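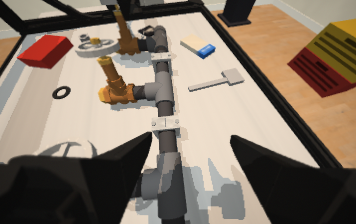 Ona Zariņš asked that this section start with the advice she repeats most often: record slowly, and stop the recording before you stop moving your hand away from the controls. Most rejected demonstrations on the Casum cell end with a jerk that the operator did not intend.

Print this section | E-mail this section

5.3 Recording a demonstration by remote control

This section covers remote demonstrations of pipe and valve tasks, in the simulator or on the physical cell. For demonstrations in which the arm is moved by hand, see 5.4. The steps are the same for both targets except where marked.

Before you begin

The arm must be homed and the task file loaded. In the simulator, load the pipe assembly from the Vaher library. Leave the loose parts at the positions the task file gives them. Small parts such as nuts and O-rings are placed at random within set limits at each reset, and moving them before recording makes the start state invalid.

CAUTION (physical cell only): Remote control does not disable the arm's drive. Keep everyone outside the marked floor area while the hand controller is live.

Procedure

1. Turn on the hand controller and wait for the steady green light.

2. In the Emora panel, open Teach and select Remote. The panel shows the current gripper opening and the wrist camera view.

3. Set the motion scale to Fine. At this setting, 200 mm of hand travel gives 50 mm of gripper travel. Coarse is meant for moving between work areas and should not be used near a clamp or a valve stem.

4. Hold the clutch button and bring your hand to a comfortable position. The arm does not follow while the clutch is held. Release the clutch to take control.

5. Move the gripper to the approach pose with the fingers open. Both fingers must clear the pipe before you go lower.

6. Press Record. A short tone sounds and the frame counter starts.

7. Lower the gripper until the part is between the fingers, then close with the trigger. Close in one steady pull. Repeated short pulls are stored as separate grasps and will be split into separate segments later.

8. Carry out the task. If you run out of reach, hold the clutch, reposition your hand and release. Clutch pauses are removed from the recording automatically.

9. Open the fingers fully and back away along the direction you came in.

10. Press Stop while your hand is still.

11. Enter a grade: Keep, Review or Discard. Add a note if the grade is Review.

12. Press Reset and wait for the start state to reload. On the physical cell, return the parts by hand and confirm on the panel.

NOTE: A set needs at least nine demonstrations marked Keep before the panel allows training. The Clunitz valve set was trained on 224, and most tasks of that size will need a similar number.

NOTE: Vary the approach direction from one demonstration to the next. If every approach comes from the same side, the trained motion will fail when a loose part lies in that path.

CAUTION: Do not push sideways on a clamped pipe. In the simulator the clamps hold without limit and the recording will look normal. On the physical cell the same motion trips the force stop.

Messages

Code 232 - controller lost. The recording is closed and marked Discard. Check the battery and repeat from step 4.

Finger contact before Record. The gripper touched a part between steps 5 and 6. Press Reset and repeat the approach.

Start state not matched. One or more parts are outside their limits. Press Reset again. If the message stays, reload the task file.

2 comments | 6 shares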